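We rented the Netby stretch tent from Lumville for my sister's engagement party in May, and I've been meaning to write this up ever since. It's the 20 by 20 size, and yes, it does seat everybody they say it does, provided your relatives like each other. Setup took their crew under an hour – very polite, wiped their boots and everything!
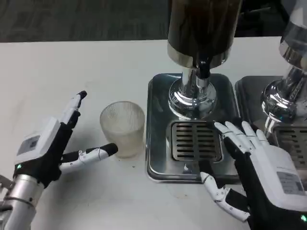 Price first. We paid 1,673 dollars with side panels and string lights, and the panels were worth every cent once the wind picked up at 7. Flooring is extra and I skipped it (my heels did not thank me). I did splurge on a drinks corner, with two stainless-steel dispensers on a white table, and people hung out there all night. The one real letdown was the lights, because one strand kept flickering.

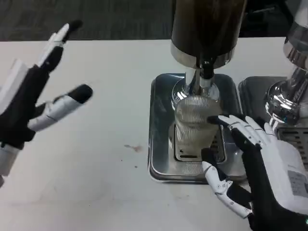 I called the next morning and Bezawit Chala knocked the strand off my bill without any fuss. I'd also gotten a quote from Ararside, cheaper by a bit, but their tent only came with 6 stakes and no panels at all. Four stars from me, and we're booking the bigger one for the wedding.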